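Buy the Slow Kit

The Dravico hand-held gripper pair is sold by Jikstead as a kit for people who want to teach a robot by their own hands. I had it on loan for 17 days, and my opinion is simple: it is a good product, sold with the wrong promise.

The brochure speaks about speed. It says a beginner can record 40 demonstrations in one afternoon. I managed this number, but I would not give half of them to a machine. Cloth does not forgive a hurry. When I slowed down, the linkage felt even in both hands and my recordings became worth keeping — for me this is the true quality of the kit, and Jikstead hardly mentions it.

The price is also a question. For 273 dollars more than the Dodstead set you receive a better hinge and a thinner manual. I would pay it, with some complaint.
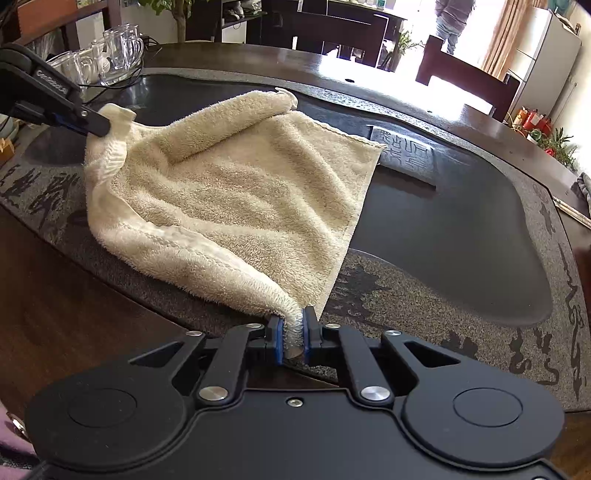
Houshang Ghorbani wrote to me that I am too kind, and that a kit which needs four evenings of practice should include a teacher. I answered him that a piano does not include one either. He has kept his Dodstead set, and I have ordered the Dravico.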